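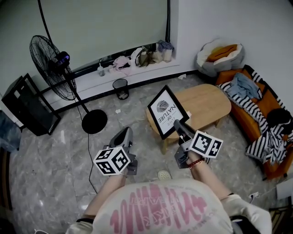 Small framed prints: cleaning, standing and hanging in a small sitting room

Applies to light frames up to A4 with a single print behind glass or clear plastic. Larger frames need two fixings and are covered on the page for mirrors.

1. Clear a surface first

Work on a table, never on the lap or over a tiled floor. A glazed frame dropped on tile usually breaks at a corner, and the splinters travel further than expected. A low coffee table is suitable if the top is bare and dry. Lay a folded towel on it before the frame goes face down. Pale wooden tops mark easily, and the metal tabs on the back of a cheap frame will score the finish if dragged.

Move a pedestal fan out of the way or switch it off. Moving air puts dust back on the glass while the backing is open, and it will lift a loose print off the table.

2. Cleaning

Brush the outside of the frame with a dry, soft paintbrush, 25 mm or wider. Start at the top edge and finish at the bottom. Black frames show every fibre, so avoid kitchen roll.

Spray the cloth, not the glass. Liquid run down the face collects in the lower channel and wicks into the paper, leaving a brown tide line that can't be removed. One part white vinegar to ten parts water is adequate for glass. For clear plastic use water with a drop of washing-up liquid; vinegar and shop glass cleaners can cloud some grades.

If there is dust on the inside, bend up the tabs with a blunt table knife. Each tab will stand two or three bends before it snaps. Lift out the backing board, then the print, then the glass. Note which way up the print goes. Pencil an arrow and the word TOP on the backing board at this stage, as prints with a simple central design are often put back upside down.

3. Standing on a table or shelf

Set a strut-backed frame at least 60 mm in from the edge. On an oval table measure from the nearest point of the curve. Frames without a strut shouldn't be leaned against a vase or a lamp; use a small plate stand.

Stick a felt dot under each lower corner. Dots of 1 mm are thick enough. Replace them when they pick up grit, as a gritty dot scratches worse than bare wood.

Keep prints out of direct sun. Pink and red inks fade first, grey and black last. A plain black or grey print can go on a brighter wall than a coloured one.

4. Hanging

For a frame under 1 kg, one hook is sufficient. Weigh it on the kitchen scales. The test frame used for these notes, a Brurnen with plastic glazing, came to 296 g.

Measure from the top of the frame to the hanging point with the wire or tab pulled taut. Above a sofa, leave 39 cm between the top of the back cushion and the bottom of the frame if people lean their heads back there. Less than this and the frame gets knocked.

Adhesive strips: wipe the wall with surgical spirit, leave until dry, press each strip for the time on the packet, then wait 90 minutes before loading it. They don't hold on fresh emulsion, distemper or textured paper.

Pins: drive at a downward angle into plaster. On tile, use adhesive only.

5. Floor afterwards

Marble-patterned tile hides small debris well, especially grey on white. Paper scraps, felt backing and bent tabs should be swept up before anyone crosses the room in socks or thin slippers. Sweep first, then hold a torch flat to the floor and look along the beam. Vacuum the grout lines last. Mop only when the sweeping is finished, or the grit is dragged across the glaze.

Corrections and additions

Mekdes Zeleke points out that the Ekside frames have swivel clips in place of tabs. These turn with a fingertip and shouldn't be bent.

Tumelo Kruger asks whether the strips can be reused. No. Cut new ones each time.

The section on plastic glazing was rewritten in August. The earlier version recommended vinegar for both materials.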